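Subject: Re: [condov-garden] Cut dahlias, again, and why mine sulk

Second try at sending this. The first one went to my sister.

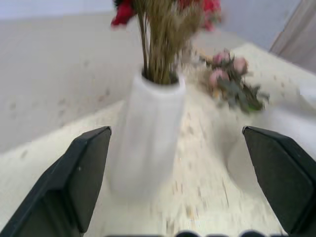

Noemí Cisneros wrote:

> I have read your last three posts on dahlias and I think you
> are cutting them too late in the day. Mine go in the bucket
> before 7 in the morning and they last most of a week. You
> admitted in July that you cut yours after lunch, with a glass
> of something in the other hand. Also, please stop telling
> people to put a penny in the water. My grandmother did it and
> her flowers died on exactly the same schedule as everybody
> else's.
>
> One question for the list. Does anyone sear the stems? I was
> told boiling water for half a minute, and I have been too
> chicken to try it on the good ones.
>
> Noemí

Noemí, I withdraw the penny. I don't withdraw the glass.

You are right about the morning, and it pains me to put that in writing where the archive will keep it. I spent most of August running what I will generously call a trial. Two buckets, one cut at dawn and one cut at my usual hour, same plants, same water, same dim corner of the back hall. The dawn bucket looked fine for five days. The afternoon bucket looked like the end of a wedding by the second evening. My wife asked which bucket was mine and then said never mind, she could tell.

On searing: yes, I have done it, and yes, it is as unpleasant as it sounds. You stand there holding a flower you have fed and staked since spring and you lower its foot into a pan of just-boiled water. I did 17 stems this way. A few of the big dinner-plate ones drank better afterward. The small pompons couldn't have cared less. If you want to try it, wrap the heads in newspaper first or the steam will cook them. I found this out on a bloom I had been planning to show off at church.

I should say that the old hands at Virnholm disagree with all of this. They use hot tap water, let it cool with the stems standing in it for an hour, and call it done. I went over for their open garden and asked what temperature, and got "hot." Someone else said 160, and a third person said that was ridiculous. I came home with no number and a bag of tubers I didn't need.

Other things I now believe, in case it saves anyone a season:

Dahlias don't open much after cutting. If you pick a tight bud you will own a tight bud until it goes in the compost. Wait until the flower is nearly all the way open but the back petals are still firm. Feel behind the head with a thumb. Papery means you are a day late.

Strip every leaf that would sit under the water. I used to leave a couple on for looks. The looks were fine. The smell by the third day was a conversation.

Change the water daily. I know. I have also read this advice for years and nodded at it.

Narrow necks are kinder to a few stems than wide ones, at least in my house, where anything in a wide bowl flops over the side like a teenager on a couch. Three stems and some fennel is plenty. People who grow 80 plants (hello, Bonifacio) will want buckets, and possibly help.

Keep them away from the fruit bowl. I doubted this one for years out of sheer stubbornness. Then I lost a whole bunch next to some bananas and went quiet on the subject.

Now my own question, which was supposed to be the point of this message. I lift my tubers after the first hard frost, and every winter I lose a good third of them to shrivel. I have tried dry sand, wood shavings, and the plastic wrap method, which took an entire evening and made the basement look like a deli. Vermiculite is next, unless somebody talks me out of it. The basement holds at roughly 50 degrees and is drier than I'd like. Does anyone mist theirs in January, or is that how you get rot?

Bonifacio Valcárcel, if you are reading, you said last spring that you divide in the fall and not in March. I can't see the eyes in the fall. I can barely see them in March. Tell me what I'm supposed to be looking for, and use small words.

And Noemí, do the stems. Start with one you don't like.

Walt

--
condov-garden mailing list
Please trim your quotes. Tuber swap offers go in the swap thread.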